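Sorting String: Gathering Demonstrations for a Two-Finger Arm
Celham Robotics Project, second-year group report

3. Collecting the examples

Our original plan promised Kowalczyk, the company that set the brief, a learning system that could tidy soft goods. By the second week "soft goods" had become "string". String is cheap, and it misbehaves as well as anything on the original list.

Each example is one demonstration. One of us drives the arm by hand through the leader handles while the wrist camera and the joint positions are logged by Clilis, the recording program we wrote in the autumn and have been apologising for ever since. The person driving is called the pilot. The person pressing the button and saying "ready?" is called the clerk. We swapped roles every 26 demonstrations, at which point most pilots had stopped speaking to most clerks.

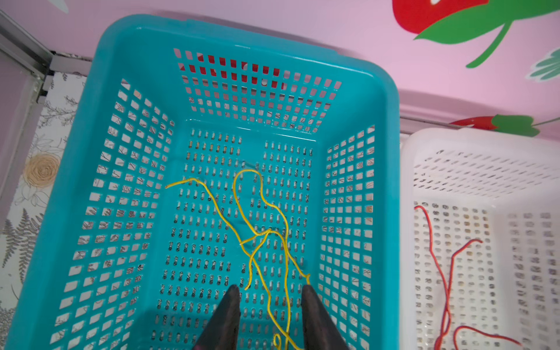
String gave us a labelling problem before it gave us a gripping problem. A block has a place, and you can write the place down. A cord has a great many places at once, and two of us marking the same picture would put the "best grasp point" at opposite ends of it. We tried a rule that said to aim for the highest loop, and with the yellow cord in the turquoise basket that sounds sensible until you see several strands crossing in the middle and have to decide which of them the loop belongs to. The rule was changed to "wherever the pilot went", and the marking sheets went in the recycling.

We also had long arguments about the background. Half the group wanted plain grey card under everything. The other half said that a policy trained on grey card would learn to love grey card, and they won, so the baskets stand on a floral print with a fruit-and-chilli wall behind. Visitors to the lab assume that we are running a café.

4. What we kept

We recorded 744 demonstrations over 8 sessions. A demonstration was thrown out if the log had a gap in it, if the clerk forgot to stop recording, or if the pilot swore loudly enough to need starting again (this last rule was informal). Clilis crashed 4 times, always on a Friday.

The training code, Cirno, reads the files in whatever order it finds them. We learned this late, having named them very carefully.

5. Things to change

Shorter sessions. A second chair. Cord in more than one thickness, and a written rule for when a pilot may give up on a tangle, as opinions on this varied by pilot and by how near it was to lunch.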